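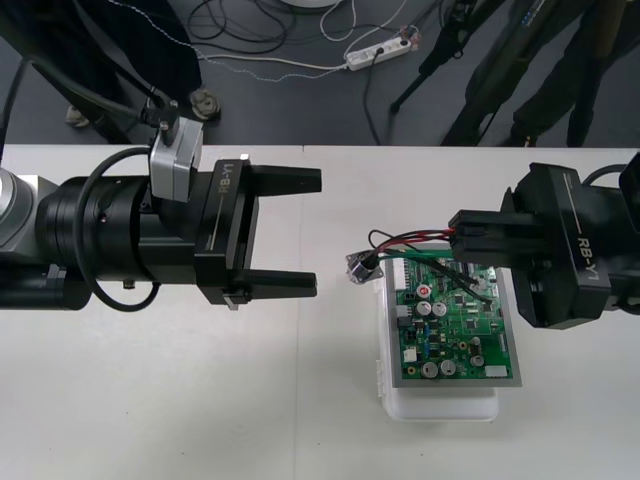 The Paltgate Fiction Desk

Home | Reviews | Features | Back Issues | Subscribe

Reading time: 3 minutes

The Map at the Front of the Book

I own a fantasy novel I have never finished and whose map I could draw from memory. The novel is called The Salt Wardens of Vultavden. It runs to 600 pages, and I have been stuck on page 80 for most of my adult life. The map I look at constantly. There's a bay shaped like a boot, a forest with a skull in it, and a town named Asudach tucked so far into the top corner that its last two letters have fallen into the binding.

I bring this up because I spent November rereading the fantasy of my childhood, or at least the parts of it my mother hadn't given to the library sale, and I kept noticing the same thing. I'd forgotten the heroes. I'd forgotten the prophecies, which were mostly the one prophecy anyway. But show me a coastline and I could tell you where the smugglers landed.

There are rules to these maps. The sea is on the left. The mountains run down the right side like a zipper, and past them is a blank area where the enemy lives, apparently without roads. Rivers split in two on their way to the ocean whenever the plot needs an island. Any place with a nice name is going to burn by chapter four. If a swamp is labeled, somebody is going to lose a horse in it, and I would like it on record that I have never gotten over the horse.

What the map is really doing is making a promise. You look at all those names and assume you'll be visiting them. As a kid I took this as a contract. I read the whole Venckus Cycle, all 3 volumes, waiting for the party to reach the Glass Steps, which were drawn right there below the compass with tiny hatch marks. They never went. They turned back at a ferry. I closed the last book around midnight and checked the back cover in case there was more of it.

I held that against the series for years. Rereading it, I think the Glass Steps may be the best thing in there. The ferry scene is fine. The sword fights read like furniture assembly. But the Steps are just as good as they were when I was eleven, and I suspect a chapter set on them would have involved a riddle.

Newer children's fantasy is shyer about maps, or else much too good at them. Some of the recent ones on my pile have color foldouts with a scale in miles, so you can check whether the heroes could have walked it in 2 days. (They couldn't. I checked.) I admire the work, and the kids I know who read these books will happily argue about marching speeds through an entire dinner. Still, I miss the old kind, where the distance between the castle and the volcano was however long the author needed for everyone to stop speaking to each other.

The Salt Wardens did get another try from me this month, by the way. I made it to page 97, where a man in a cloak explains the tax system. Then I flipped back to the front to see where he was from. It's a village on the boot, just above the heel – very small, with a little anchor next to it – and I stayed there for the rest of the evening.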